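Recording drink-pouring examples: questions I keep getting

I'm Gilang Entili, and I look after the recording sessions for the Zilley beverage tasks. If you've just joined us at Rirnulwood, start with these.
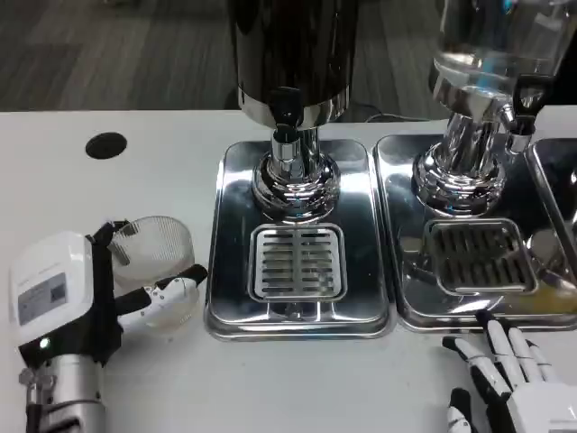 Most of what lands in my inbox is about the same handful of things, so I've tried to answer the way I'd answer if you stopped by my desk. If something is missing, write to me or to Dušan Halás and we'll add it.

What counts as one episode?

One try at the task, from hands resting on the table to hands resting on the table again. You press record, you do the thing, you let go, you press stop. If you did two cups in one go, that's a single messy episode and I'll have to cut it in half, so please don't!

How many do we need?

The target for the cup-and-tap task is 395 good ones. We had 313 at the last count in September. A full session can give you up to 50, but I'd much rather have fewer from someone who isn't tired.

Do I have to do it the same way every time?

No, please vary it. Start the cup in a different spot, tip it over, use the other hand, go to a different dispenser. If every episode begins with the cup standing in one perfect place, the model learns that place and gets lost an inch away from it. What should stay the same is the goal in the prompt — if it says to use the left dispenser, use the left dispenser.

I dropped the cup. Is the episode ruined?

Depends! If you picked it up and finished, keep it and tick "recovered" on the form. Those are some of my favorites, and we never have enough of them. If the cup went on the floor, stop and tick "discard."

Can I pause to think?

Try not to. Long waits teach the model to wait, and then we all stand there watching it do nothing. Run through the move in your head first, then hit record. A short stop before you touch the lever is fine.

Why is a clear cup so annoying?

It's hard to see against a white table, for you and for the head camera. Shiny metal doesn't help either, with all those reflections sliding around when the head moves. We keep both in the set on purpose (people own clear cups and shiny trays), but go slower on the grasp and look straight at the rim before you close the fingers.

What do I write in the notes box?

One plain sentence, like "slipped once, regrasped by the side." Please skip "good" and "bad." Dušan reads every note when he sorts the batches, and he can't do much with "meh."

My hand view lags behind. Should I keep going?

Stop. Restart the headset software, make one throwaway episode and play it back. Miettinen, our playback tool, shows the delay in the top bar, and if it says more than 77 milliseconds, come find me.

Who gets to use the recordings?

Our team and the Cludcombe group, who train on the same batches. Your name isn't attached, only an operator number.

Can I redo an episode I don't like?

Sure, record another one, but leave the first where it is and mark it. I do the deleting on Fridays.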